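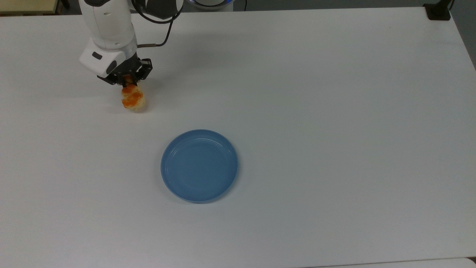
FOR IMMEDIATE RELEASE

Clakelby Shared Workshop Announces a Robot That Can Serve You One Bun

Members' build, called Grunier, goes on public show in August

CLAKELBY – The Clakelby Shared Workshop is pleased to announce Grunier, a table-mounted serving arm put together by members on Thursday evenings over a period that was supposed to be six weeks and was closer to a year. Grunier picks up a baked item and puts it on a plate. It does this at a pace that will alarm no one in the catering trade.

The project began after a members' supper at which the question of who had touched all the buns was raised and never settled. A machine was proposed. The workshop has a table saw, two lathes, a laser cutter that smells of pancakes and a good many people who would sooner build a machine than wash their hands, so the motion passed.

The arm itself was bought secondhand. Everything that makes it a bun server was done in the workshop: the table, the mounting, the control software and the long list of things the control software is no longer allowed to do. The software is called Zovholm, after the street where most of it was written in a parked van with good reception. It runs on an old desktop computer under the bench and takes around 71 seconds to get a bun from table to plate, which members regard as brisk.

Grip was the hard part. A bun is soft, it is a different shape from the bun before it, and if it has been glazed it is slippery on one side and sticky on the other. Early versions of Zovholm closed the gripper until the motor complained, a method that suits wood blocks and produces a kind of flatbread when used on anything with yeast in it. The current version closes in small steps, stops, thinks about it, and lifts. If the bun sags, it sets the bun back down and tries from another angle. After the third try it parks itself and waits for a person.

Placement came next. The arm has to find the plate, and the first plates tried were white, on a white table. Members can report that Grunier served a great many buns to the table that month. The workshop has since switched to a blue plate and considers the matter a triumph of engineering.

In the final round of bench trials, members ran 200 attempts with buns from the day-old shelf. Zovholm's log was kept by hand in a school notebook, in three colors of ink, and anyone may come in and read it. The first 100 attempts were used to tune the grip and are best not discussed. The second batch went well enough that the build team voted to stop changing things, a vote that was ignored by two of the people who cast it.

Total spending on the project came to $700, not counting buns. The largest single cost was the arm. The second largest was replacing a power supply after it was plugged into the wrong thing by someone who has asked that this release leave it there.

"We set out to save ourselves a small amount of effort and have spent a huge amount of it," the build team said in a joint statement, drafted over two meetings. "We would do it again, though maybe with a muffin. A muffin has a paper case. You could really get hold of a muffin."

Grunier will be shown at the workshop's August open house, which starts at 2 p.m. and runs until the buns are gone or the computer needs restarting. Visitors may ask for a bun and will be given a number. Those in a hurry will find a second tray by the door, with tongs.

Anyone attending should know the following:

The arm works behind a rope. Please stay on your own side of it, and keep children there too. There is a stop button on the bench and a member will be standing next to it.

Buns are plain or orange glazed. The glazed ones take longer.

The gripper fingers are cleaned between batches. The members on the rope will be happy to tell you how, at length.

Parking is on the gravel side. The paved side belongs to the tile shop.

Plans for the table mounting, the parts list and the Zovholm code will be available on the day to anyone who brings a memory stick. The code comes with comments. Some of them are helpful and some are a record of how people were feeling at eleven at night. No support is offered, but the build team can usually be found in the workshop on Thursdays and will talk about gripping force with very little encouragement.

Work has already started on a follow-up, known as Cassim, which is meant to butter the bun. Members have so far got as far as the knife, and the knife has been taken away again while a few questions are answered. No date has been set.

About the Clakelby Shared Workshop

The Clakelby Shared Workshop is a member-run space for woodwork, metalwork, electronics and repairs. Members pay monthly dues and are expected to sweep. Earlier projects include a bicycle-powered apple press, a bench that was too big to leave the building and is now our bench, and a doorbell. New members are welcome and can sign up at the open house or on any Thursday evening after seven.

Press inquiries: please leave a note at the workshop front desk marked "Grunier." Reporters wishing to see the arm in operation before the open house should allow an hour and eat beforehand.

– END –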